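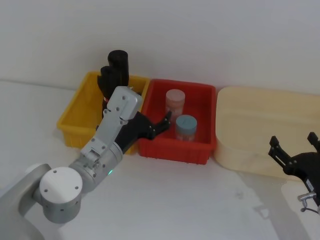

Does a partner who ignores a small request go on to ignore big ones?
Sometimes, and the evidence is thinner than the advice columns suggest. Most of what gets passed around comes from surveys where people looked back on a relationship that had already ended.

Take the Kidach questionnaire, our reading for this unit. It had 3057 respondents, which sounds like plenty, but all of them had broken up within the past year. Ask that crowd about early warning signs and they will find some. 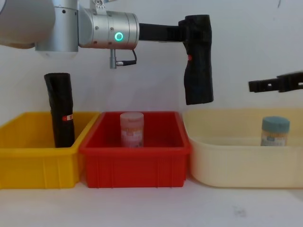

The wording is a problem too. Item 14 asks whether a partner "ever pushed past a limit." Does finishing your fries count? Reading your diary? Both get the same check mark.

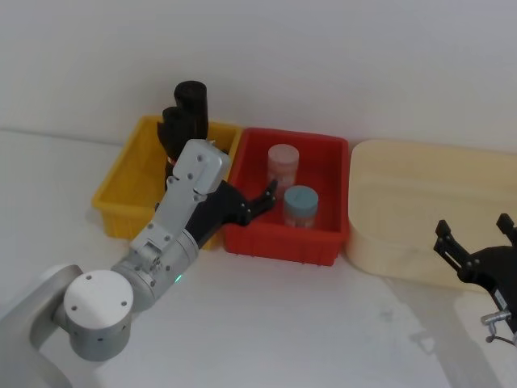 Lonetside, 6 Mar 2018
Notes for session 3. Bring the Egilsson handout and your marked copy of the questionnaire.

Egilsson followed 40 couples who were still together, a better design – though a small one. Couples wrote down each disagreement the same night. By July many had stopped writing, and the paper says little about who quit or why.

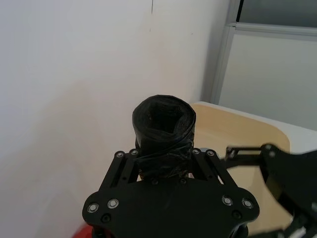
The Daron scale claims to fix this by scoring how the other person reacts after being told no. I like the idea more than the scoring. For next time, rewrite item 14 as two separate questions and say what each would miss.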